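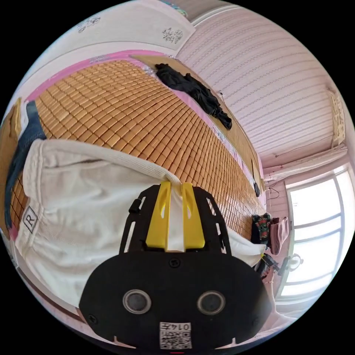 Chapter 3
Cotton, Flax, and the Cloth They Make

Pull one thread from the hem of an old dish towel and untwist it slowly between your fingers. It comes apart into a soft tuft of hairs, each one finer than anything on your own head. Every one of those hairs grew on a seed! A cotton plant makes them in its bolls, and people have been picking, cleaning, and spinning them for thousands of years.

In Chapter 2 you looked at wool and silk, the fibers that come from animals. Now we turn to plants, and there is so much to enjoy here. Cotton fibers grow on the outside of the seed and are mostly cellulose. Flax fibers run up the inside of the stem, bundled together and glued in place, and it takes real patience (and a fair amount of rotting, called retting) to get them loose. Once they are out, though, they make linen, a cloth that is cool to wear and gets stronger when it is wet.

We will follow a single crop through the town of Havley, where the Slanina mill spins cotton for work shirts. The mill's smallest spinning room has 485 spindles, and on a Monday morning, when they all start up together, you can feel the floor hum through your shoes. You will see how twist turns weak fibers into strong yarn, why denim is woven on the diagonal, and what happens to a cotton shirt in a 60-minute wash.

Before you read on, find a magnifying glass and three pieces of clothing you don't mind handling. Check the labels and write down the fiber content of each. Keep your list, as you will need it for the burn test chart in Section 3.2.

Words to know: boll, cellulose, retting, staple, twill, warp, weft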